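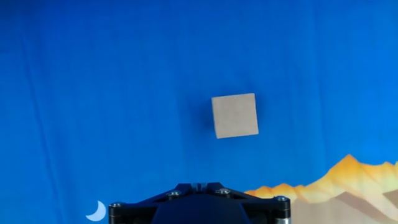 Single wooden cube and the top of the gripper, wrist camera view.

How to Sit Through a Robot Arm Demonstration and Come Home With Something Useful

Updated April 2021

I have been to a lot of robot open days and I distrust most of what I see at them. The machines are usually fine. The trouble is the fifteen good minutes you get with them, picked and rehearsed by people who want you to sign something. What follows is the routine I use now, with examples from a visitor day at Skudlow, where an arm was picking up a wooden cube under software called Zadgate. It works for any pick and place demo, large or small.

What you need

A notebook, a pen, and a watch with a second hand or a phone timer. Bring one part from your own shop that gives people trouble, in a bag. Wear shoes you can stand in. Leave the brochure on the chair.

Step 1. Ask for the task in one sentence before anything moves

Get the presenter to say what the robot is going to do and what will count as done. Write it down in their words. At Skudlow, Sang-wook Kong gave me "locate the cube and grasp it," and I asked whether grasping included lifting. He had to think about that. If the cube gets nudged, pinched and dropped, is that a grasp? Settle it now. You will not get a straight answer after a bad run.

Step 2. Look at what has been made easy
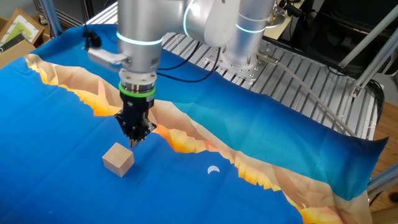

Every demo table is arranged to help the robot, and your job is to write down how. Check the background, the lighting, the part, and how much room there is around it. A pale wooden cube sitting by itself on deep blue cloth is about as kind to a camera as a target can be, and the gripper comes at it from straight overhead with no neighbors to bump. The mountain print on the cloth does make things busier, so I asked to have the cube moved onto the orange and tan part. Pale wood on tan is a fairer test. You should always ask for the awkward spot, and you should pick it yourself with your finger.

Do the same for the part. A cube has flat, parallel sides wherever you turn it. Most of what we handle at work doesn't, and neither does most of what you handle, I'd bet.

Step 3. Find out which cameras are being used, and for what

Ask where each camera is and whether the robot needs it or the audience does. Some cameras are there to feed the big screen. Then ask what the wrist camera can see when the gripper is low and close to the part. Ask to see the live view, too, and don't settle for the cleaned-up version with colored boxes drawn on it. If they won't show you the plain feed, write "would not show feed" and move on.

Step 4. Time whole cycles

Start the timer when the arm leaves its rest position and stop it when the arm is ready to go again. Presenters like to quote the middle part, where the arm is moving nicely. The waiting at either end is your time too.

Do at least five cycles. Write down every one, including the ones the presenter talks over. A laugh and a "let's try that again" is a failed cycle. Put an F next to it.

Step 5. Ask for the log

Skudlow's handout claimed 1511 grasps. Sounds like plenty. When I asked how many different cube positions that covered, Myung-ja Shim looked it up for me, and the answer was 361. She was perfectly nice about it, and I was glad she had the number at all. A big total with few starting positions tells you the arm can repeat itself. We knew arms could do that.

Ask these, in this order:
How many attempts in total, including failures?
How many starting positions?
Who set up the part each time, and did they nudge it back when it ended up somewhere bad?
When was the last change to the software?

The third one gets you the most interesting faces. 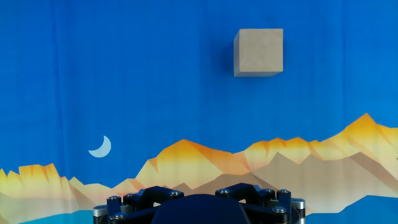 Khanyisile Mabuza wrote in after the first version of this page to say that I was being too hard on the numbers. In her view a presenter who keeps a log of any kind deserves credit, and a visitor who walks in looking for tricks will miss the useful part, such as how the arm behaves when it is unsure. She also asked why I never mention setup time. Fair on the last point, so it is now in Step 7. On the rest I haven't moved much. Credit for the log, sure. Then read the log.

Step 6. Watch the gripper on the way down

People watch the part. Watch the fingers, and especially how low they go. On a soft surface like cloth, a gripper can go too far and bunch the material up, and from the back row it may look like a normal grasp attempt. On a steel tray the same mistake would cost you a fingertip or a fault stop.

Questions to put to the presenter at this point: how does the arm know it has touched something? What force does it stop at? Does it stop by itself, or is a person standing by the button? Yoon-hee Ma told me the limit was set in the Zadgate menu and could be changed. I asked what it was set to that day.
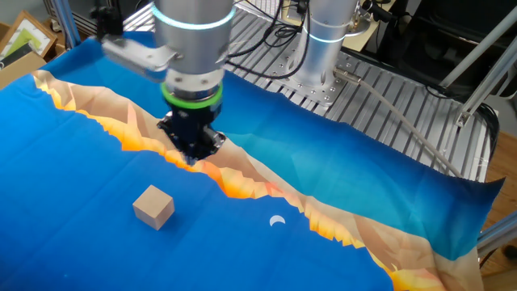

She didn't have the figure handy and promised to send it. I put that down as a blank with her name beside it, and you should do the same with every "we'll get back to you." Blanks are fine. What you don't want is to get home and fill them in from memory with something that sounds right.

Step 7. Ask what it took to get ready

Setup first. Ask how long it takes to go from a bare table to a first good cycle, and who does it. I was told 26 minutes, then learned that this left out calibrating the cameras. Get both numbers.

Then money. The training session was quoted at $900 and the Stukavus support plan was "to be discussed." In January a different outfit told me support was included, and it was, until we wanted a phone call returned.

Step 8. Bring out your own part

Do this last and do it politely. Hand it over and ask if they would put it on the table. A no is perfectly reasonable; safety rules and programming time are real. Just write down the reason given. If they say yes, go back to Step 4 and time it like the others.

Step 9. Write it up the same day

One page. The task sentence from Step 1 at the top, then cycle times with the Fs left in, then your blanks. I-seul Wi and I each wrote our own sheets after Skudlow before comparing, and we disagreed on two cycles. We marked both as unclear and sent the sheet to Skudlow with the list of blanks. The force figure is still one of them.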